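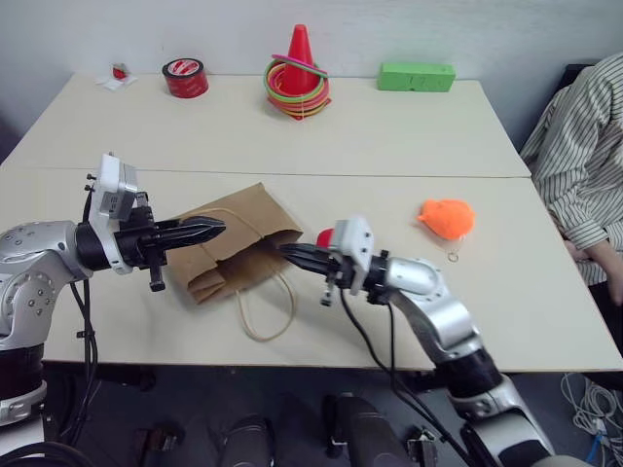
Bag packing (robotics)

Bag packing is the job of getting loose things into a soft bag, and in robotics it's the name for a whole family of test chores built around doing that with machine hands. You'll also see it filed under "bagging" or "deformable container loading", which is a mouthful. I look after this entry for our household chores wiki, and I've packed a lot of groceries in my life, so I have opinions!

Why it's hard

A box keeps its shape. A paper bag doesn't, and neither does a tote or a pillowcase. Poke the side of a bag and the mouth closes up, pull the rim and the whole thing slides across the table, and the handles flop wherever they like (usually over the opening, in my experience). You and I sort this out by feel. We stick a hand in, spread our fingers and shove the bread down the side without looking. A two-finger gripper has to do the same with a lot less to work with, and most of them can't feel much past "closed on something" or "closed on nothing".

Then there's the stuff going in. Soft toys squash, which is forgiving, but they also catch on the rim. Keys and keyrings snag. Tins are heavy enough to tip a half-open bag over.

One arm or two

Single-arm systems mostly need the bag held open for them with a wire frame or a clip. I'd call that cheating a little, though the folks who build packing lines would disagree with me, and fair enough, they've got orders to fill. With two arms the usual plan is that one looks after the bag and the other does the loading. A bag lying on its side is a popular starting point, as the object can go in sideways and doesn't have to be lowered through a mouth that keeps folding shut. 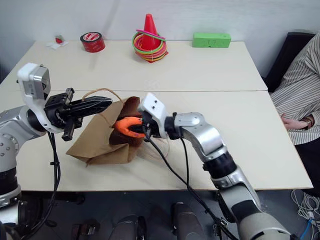 Two-armed bag packing, with the right gripper holding a soft orange object in the opening of a paper bag.

Where things are at

The best-known home trial on this wiki is Otura, a two-armed bench setup written up by Fitriani Menon. Her team logged 700 attempts with paper bags and got the item fully inside in 70 per cent of them. I think that's pretty decent, but have a look at the clock as well: a good attempt took 90 seconds. My neighbour's kid does it in 4, and he's also eating a biscuit.

The Zuler group went the other way and stuck to stiff-sided totes. Their numbers look nicer, but I wouldn't compare the two directly (please stop editing the table to do this). Jastton sells a bagging station to small shops that uses a puff of air to open plastic bags. It's quick and it works, and it's useless on a paper bag with string handles.

So can a machine pack your shopping yet? On a clear bench, one item at a time, often enough, yes. Standing the bag up afterwards and carrying it to the car without the eggs ending up underneath is still your job.

See also: Laundry folding; Dishwasher loading; Pattinasarany grasp test; Bin liners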